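Moltik Sideline Scoreboard: Set-Up Guide for School and Club Fields
Section 4: Getting ready for your first match

Thu 16 September
By the Moltik guide team

Welcome back! If you have worked your way through the earlier sections, your scoreboard is out of its crate, the legs are on, and the battery has had its first full overnight charge. Now we get to the part most people have been looking forward to, which is putting a real soccer match up on the board and keeping it right until the final whistle. Take your time with it. The first run through feels slow, and by your third home game you will be doing it while talking to the parents behind you.

Before you begin

Have the hand controller, the ground stakes and the folded cover with you. You will also want the team sheet from each coach, because the board can show the scorer's shirt number after a goal and it's no fun hunting for that with the crowd waiting.

Placing the board

1. Choose a spot across the field from the team benches, level with the halfway line if you can manage it. Most people at the game will be looking that way anyhow.

2. Keep the legs at least 4 feet back from the touchline. Players chasing a long ball don't look where they're going, and assistant referees need a clear run too.

3. Turn the face of the board a little away from the low sun. For an afternoon kickoff this usually means a small turn toward the north goal, but walk over to the bleachers and look for yourself before you put the stakes in.

4. Push one stake through each foot plate and press it down with your heel until the collar touches the grass.

CAUTION: Do not raise the upper panel in a strong wind. If the corner flags are standing straight out, leave the panel folded and use the lower panel by itself. It shows the score and the clock perfectly well.

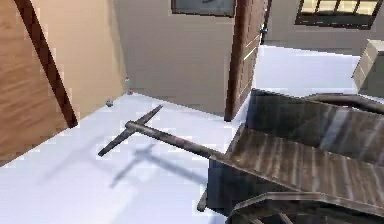
Pairing the hand controller

5. Switch on the board first and wait for the row of dashes. Then hold down the green key on the controller until the dashes turn to zeros. If they don't, let go, count slowly to five, and try again a bit closer to the board.

6. Walk to wherever you plan to sit for the match and press the whistle key once. The board should give a short beep. The controller is good for 300 feet in the open, although a metal press box will eat into that quite a lot, so do test it from your actual seat.

Note: If there is a second board on the next field over, pair yours while the other one is switched off. We had two boards side by side at the Garkthorpe summer tournament in June, and for most of the first half the under-twelves were getting the varsity score. They were delighted, of course, but the coaches less so.

Setting the clock

7. Press MODE until the clock digits blink. Use the arrow keys to enter the length of one half. High school games are often played in 40-minute halves, while younger age groups play shorter ones, so check with the referee and don't go by last week's game.

8. Choose whether the clock counts up or down. Ask the referee about this as well. Some leagues want the clock stopped for goals, cards and injuries, and others leave it running the whole way through.

9. Press SET to save. The board remembers your choice until you change it, even after the battery has been out.

Keeping score

10. Press HOME + or AWAY + when the referee signals the goal. Please wait for that signal! It is very tempting to press the moment the net moves, and then the assistant's flag goes up and you have a whole set of bleachers groaning at you.

11. To show the scorer, enter the shirt number right after the goal. You have 100 seconds before the board goes back to the plain score, which is plenty of time to check the team sheet or call over to the bench.

12. To take a goal off, hold the minus key until you hear two beeps. A quick tap does nothing, and we made it that way on purpose after a good many sleeves and clipboards took goals off during our early trials.

Note: Penalty shootouts have their own screen. Press MODE twice after full time and the match score moves up to the small digits, leaving the big ones free for the kicks.
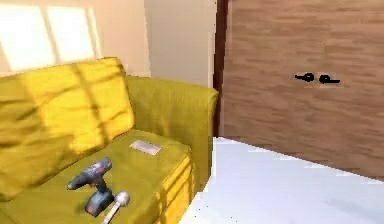
Sasaki wrote to us after a season with the board at Juneston to say that the step people forget is swapping ends at halftime. The home score stays on the left unless you tell it otherwise, and with the teams now attacking the other way a few grandparents got badly mixed up. "Press SWAP while the players are still drinking their water," the letter went on, "and tape a note to the controller until it becomes a habit."

We liked that so well that we have made it a step of its own.

13. At halftime, press SWAP if your league likes the scores to follow the ends. Press it again before full time only if you have made a mistake.

After the match

14. Leave the final score up for a few minutes. Somebody always wants a team picture with it.

15. Switch off the controller, then the board. Fold the upper panel down, wipe off any mud with a damp cloth, and pull the stakes last of all.

CAUTION: Never hose down the board. The seals will stand up to rain from above, but a jet of water can get in behind the digits.

16. Charge the battery that same evening if you have another game within the week. It is built for 3000 hours of play, and it will get a good deal closer to that if it isn't left flat over the weekend.

Section 5 covers substitutions, the horn, and linking the board to a loudspeaker.

Contact Moltik Support | Copyright Moltik, all rights reserved | Back to top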